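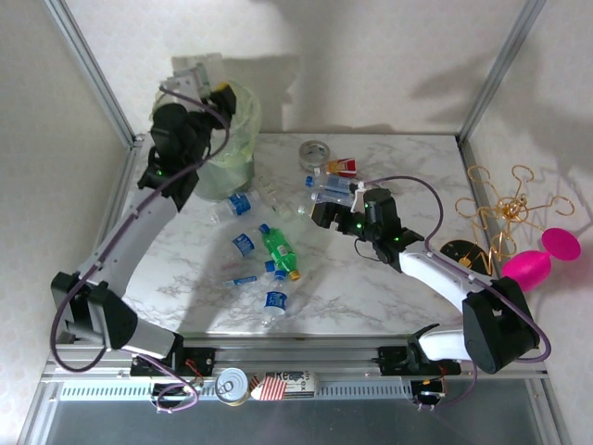
Wanpen Rojanasak objects to the retry logic as merged: if the grasp planner rejects a bottle three times, the task layer should move on to another one, and at the moment it asks for the same bottle again with the same seed. She is right. Logged as a bug against the Skovum branch, fix below.

March, bottle sorting, two arms, bucket as target.

State at start of session: Prunex planner, Imness detector, both arms on one clock. Rail carriages are treated as an extra prismatic joint for each arm, limits in the config file.

1. Retry. The sampler seed was set once per object ID, so a second call gave the same candidate set. Seed now includes the attempt counter. After 3 rejections the object goes to the back of the queue and the flag clears when anything near it moves.

2. Detector. Clear bottles lying on the marble top still get weak masks. The gray veining gives edges inside the bottle outline and the mask splits in two at the label. The label half is usually kept, so the grasp center lands on the label and the long axis comes out short. The green bottle segments fine. Tried merging masks that share an axis within 13 degrees. Works on saved data, not yet run live.

3. Arm-to-arm clearance. The collision model has the forearms and wrists but no cables. Ekkachai Kongkaew wants the purple cable loops added as swept capsules. Tried it offline: planning time went to 257 ms, budget is 200. Left out for now. Padding on the elbow link raised instead, which costs some reach at the front of the table.

4. Bucket. Release pose was computed from the rim fit, and the rim fit jumps when a wrist is over it. Pose is now frozen when an arm enters the bucket zone and refreshed on exit.

5. Non-bottle items (tape roll, small box) go to the ignore list by class. The list is read at launch only. Needs a reload call in Ongart.

Open: item 2 live, item 5 reload, unit test for the seed change. Wanpen to review the queue code before it goes to main.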